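Finished the Poreck last night, 1,185 pages if you count the notes, and I want to get this down before I forget which bits annoyed me. It's the collected stories of Melur Lumbantobing, out from Vikthorpe in August, edited by Charoen Nuchit, who also did most of the translating. Everyone calls it "the Poreck" already, after the town nearly all of the stories are set in. Fine by me. Shorter than the real title.

Quick verdict for anyone in a rush: buy it if you've got a strong table. Borrow it if you read in bed.

## What you get

All 54 stories, in the order she wrote them, not the order they came out. Plus a long introduction, a chronology, a map (bad), and notes at the back. Eleven of the stories had never been in English before and four had never been printed anywhere, having sat in a folder at the Akpan Press offices through two changes of owner. If you own the old Akpan paperback, *The Salt Clerks*, you have nine of these, in a translation that now looks very stiff. More on that below.

The order matters more than I expected. I'd always thought of her as someone who began plain and got strange. Wrong way round. The first hundred pages are packed with talking wells and a bishop who can't be weighed, and then at some point in her thirties she just stops all that and writes about people waiting for buses. "The Weighbridge" comes straight after "The Bishop's Shoes" and you can feel her getting bored of her own cleverness in between. I had those two down as twenty years apart. They were written the same winter.

## The stories themselves

Very good, mostly. The middle run, from "Ferry Money" to "A Cousin from the Mainland", is as strong as any stretch of short fiction I've read in years. Two sisters fall out over a sewing machine. A man is paid to sit in an empty house. A schoolteacher loses a letter, and spends the whole story not looking for it. Nothing much happens and then on the last page you notice you've been holding your jaw tight.

She's funny too, which the old paperback hid completely. There's a customs officer, Zemby, who turns up in seven or eight of them, always slightly in the wrong job. In "Zemby at the Opera" he has to search a soprano's trunks and gets interested in the wigs. I laughed out loud on a train. In the last Zemby story he's retired and keeps going down to the harbour anyway, and the younger men let him stamp things. Had to put the book down for a bit after that one.

Weak spots: the war stories. There are five in a row and they're dutiful. She wasn't there, she says as much in a letter quoted in the notes, and it shows. Everyone talks in complete sentences. Also a handful of very late pieces, half a page each, that read like things you'd jot on the back of an evelope. One is just a list of what a woman sells at market. The introduction thinks these are the summit of her work. I think she was tired.

Skip the novella on a first go. "The Long Quay", up to 50 pages of it in one paragraph, and it's placed right where your energy dips.

## The translation

Nuchit is good. Very good on dialogue, where the old version had fishermen saying things like "I should be most obliged". Here they grunt and swear and interrupt each other. Compare the opening of "The Salt Clerks".

Old Akpan version:

> It was the custom of the clerks to partake of their luncheon upon the harbour wall.

Nuchit:

> The clerks ate on the wall. They always had.

Night and day. Haven't got the original language so can't tell you which is closer, but I know which one I'd keep reading.

Some grumbles. "Gotten" turns up twice in a book that otherwise has everyone saying "cross" and "biscuit". The dialect in "Hill People" is done as a sort of vague West Country and I winced through it. And a word that's clearly important, the one for the feeling of owing someone a visit, gets left untranslated in six stories and then is suddenly "duty" in the seventh. No note. Why?

## The notes and the introduction

Read the introduction last. It gives away the ending of "Ferry Money" on the second page, with no warning, and it's the one story here that really does depend on its ending. Unforgivable, nearly. Otherwise it's solid - the part about her years keeping the books for a timber yard and writing in the back of the ledgers is lovely, and there's a good plain account of the quarrel with her first publisher that doesn't take sides.

The notes are a mess though. Numbered by page, not by story, and the page numbers are off by two from somewhere near the middle onwards. Somebody added a leaf late and didn't go back. You get used to subtracting. You shouldn't have to at this price.

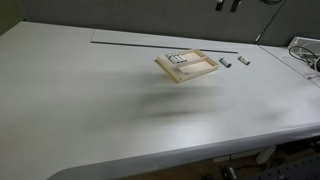 ## As an object

Heavy. Cloth binding, dark green, one ribbon when it badly needs two (one for the story, one for the notes, obviously). The paper is thin, you can see the next page through it in strong light, but it takes pencil without tearing. Type is small yet clear. My spine has already got a slight lean to it after one read and I'm careful with books.

It does lie flat, I'll give it that. From the first page even. I read most of it at a desk with a cup of tea well out of reach, and it never once flopped shut on me.

The slipcase is a waste of board. Too tight, so you have to shake the book out, and the corners bump every time. Mine's gone in a cupboard.

There's an ebook. A friend has it and says the notes are linked properly there, so no subtracting. The map is apparently even worse.

## Who it's for

If you've never read her, don't start with this. Get the selected volume Vikthorpe did a couple of years back, 400 pages, same translator for most of it, fits in a coat pocket if the coat's a big one. It has the whole middle run and three of the Zembys. It leaves out "A Cousin from the Mainland", which is daft, but you can't have everything.

If you've read that and wanted more, yes, get the big one. The early stories alone were worth it for me, talking wells and all. And the four unpublished ones aren't scraps. "Inventory" is a proper finished story and I've no idea why she sat on it. A widow goes through her husband's shop shelf by shelf with the man who's buying it, and he keeps knocking the price down, and she keeps letting him. Then they get to the cellar. I'll leave it there.

Marks out of ten, becuase people always ask. Nine for the stories, eight for the translation, four for the notes. Slipcase gets nothing.

Vikthorpe say corrected page references will be in the second printing. I've asked them whether they'll put a list up for those of us with the first. Will add a line at the bottom if they answer.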